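About Prullel

We started Prullel after sitting through one too many demos in which a robot did a single chore perfectly, once, with good music under it. Talha Mughal, who founded the company, had helped build a couple of those demos and knew how many takes they needed.

What we do is narrow. We collect examples for learning systems: arms working at benches, among cups and other household things, recorded from start to finish. Customers train on them. We don't sell robots, and we won't promise you that more data fixes a bad model. Sometimes it doesn't.

In April we recorded 2,168 attempts. After review we kept 1,213. The rest stay on our servers, marked as rejected, and customers can ask for them. A few do, and we think more should.

We are wary of big totals, including ours. If fifty examples look alike, you have paid for one example and 49 copies. So we move the cups and change what's behind them, and we leave the room looking like a room.

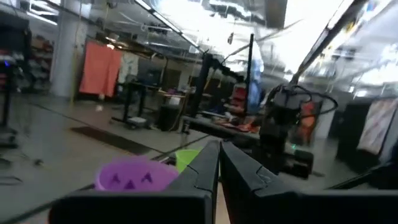

What we don't claim

We don't claim our examples will carry over to your kitchen or your warehouse. Filtwood, our first customer, tested that on its own floor and got mixed results. We'll go over them with you if you ask.

Last updated May 19, 2023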